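Folding Hand Towels to a Fixed Size for Box Storage

Reading time: 2 min

Hand towels stored in a box take up more room than they need to when each one is folded a little differently. The method below produces a flat rectangle of predictable width. It works for cotton terry, waffle weave and plain kitchen towels up to bath-sheet size, at which point a second person or a bed is more practical.

Measure the box first

Measure the inside floor of the box, at the bottom. Most clear storage boxes taper, and the figure on the label is usually taken at the rim. Subtract 2 inches from the width to leave clearance for fingers. The remainder is your maximum folded width. For a box with an 18-inch floor, that gives 16 inches, or two stacks side by side at just under 8 inches each.

Fold on a table

A bed or couch gives under the hand and the layers shift. Use a hard, smooth top, wiped and dry, with enough free length to lay the towel out fully. A vase or lamp can stay if it is outside the area the towel covers when open.

1. Lay the towel face down with the long side toward you. Pull the corners until the hems are straight.
2. Fold the left third over the center, then the right third over that. Align the hems, not the body of the fabric. Terry stretches in the wash and the body is rarely square.
3. Press from the center outward with a flat hand. Do not drag.
4. Fold the strip in half from the bottom edge, then in half again for thick boxes or leave as is for shallow ones.
5. Turn the towel so the single rounded fold faces the front of the box.

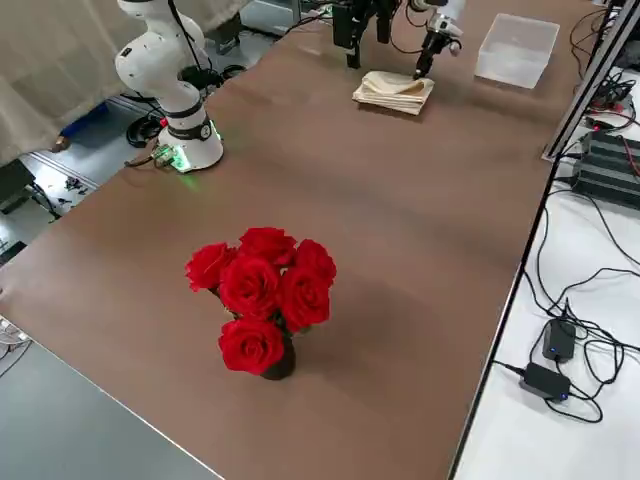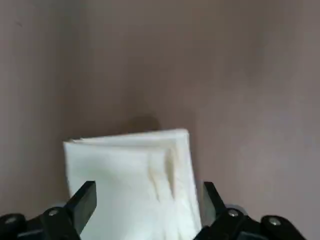 Removing a buckle

A vertical ridge in the top layer means there is more fabric in that layer than in the one beneath. Pressing harder sets the ridge as a crease. Open the last fold only, hold the folded edge down with one hand, and draw the loose layer toward the open side until it lies flat. Refold. If the ridge returns, the error is in step 2 and the thirds are unequal.

Small wrinkles near the hem can be ignored. They come from the stitching shrinking at a different rate than the cloth and will not affect the stack height.

Loading the box

File towels on edge if the box is deeper than the folded towel is wide. Otherwise stack them flat, alternating the rounded fold left and right so the pile stays level. Stop one towel short of the rim - a compressed stack pushes the sides outward and the lid will not seat.

Towels must be fully dry before the lid goes on. 100 percent cotton holds moisture in the hems longest, so check there. I use an Oline box with the lid left off for the first day. The Garkico boxes are stiffer but the lid is tighter, and for towels used daily I leave it off altogether.

Rotate from the bottom of a flat stack, or from the back of a filed row, each time clean towels go in.

Related tips

Getting Scratches Out of Clear Plastic Boxes
Rakora Shelf Liners: Cutting to Fit
17 Uses for a Worn Hand Towel
How to Hang Lined Curtains Without Puckering
Baptista Table Oil: Drying Times by Season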